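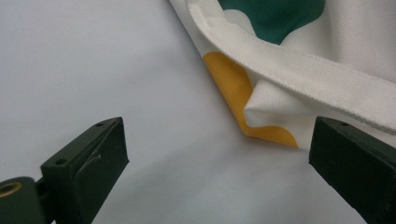
**Housing support taper, Clarkden: which income figure?**

**stota_79** · 2 Sep 2022
Award letter uses 2119 a month as household income. Our net is 1175. Has anyone had the gross figure applied after the February rule change?

**fenlatch**
Gross is correct. The taper has run on gross since February. Check line 4 of the letter.

**mirepost**
Disagree. Gross applies to new claims only. Existing claims keep net until the annual review. Skasside processed mine that way and the reduction was 452 lower.

**fenlatch**
Skasside is a different office. Clarkden treats a change of address as a new claim.

**stota_79**
No change of address. One adult left the household in the spring.

**mirepost**
Then it's a change of circumstances, form B, net income. Ask for a written recalculation and keep paying the rent meanwhile.

**fenlatch**
Form B also resets the review date. I'd get that confirmed before sending it.

**stota_79**
Requested both in writing. Will post the reply.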